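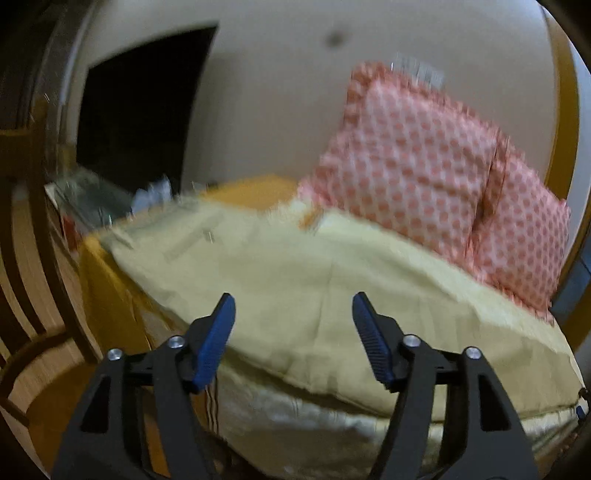 Brovden Quilted Bedspread

The Brovden is a lightweight quilted bedspread for guest rooms, rentals and everyday home use. It is made by Hullico and sold in two widths, twin and queen. Both sizes have the same shell, filling and stitching.

Shell: 100% cotton, woven, pre-washed
Filling: polyester, bonded
Edge: folded and double stitched
Weight, queen: 3,000 g
Length, both sizes: 286 cm
Care: machine wash warm, tumble dry low

The filling is bonded to the backing before quilting, so it stays in place between the stitch lines. Expect shrinkage of up to two percent in length after the first wash. Later washes have little further effect.

The queen size needs a large drum. Wash it alone, with half the usual amount of detergent and no fabric softener. Take it out at the end of the cycle and shake it from the short side. Line drying takes longer than a plain sheet because of the filling. Iron the edge only, on the reverse.

Fitting notes
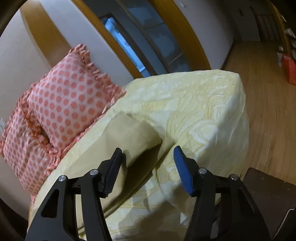
Text: Hanne Vuorinen
Product data: Veikko Vuorinen, Zondbridge

Measure the mattress with the sheet and any topper in place. Add twice the drop you want to the width, and one drop to the length. Add about 40 cm more if the spread is to cover the pillows. If the result falls between sizes, order the wider one.

For bed frames with a footboard, tuck the lower end under the mattress and leave the sides free.

Order codes: twin 167, queen 523. The Halonen pillow sham is sold separately. The next delivery of the queen size is due in December.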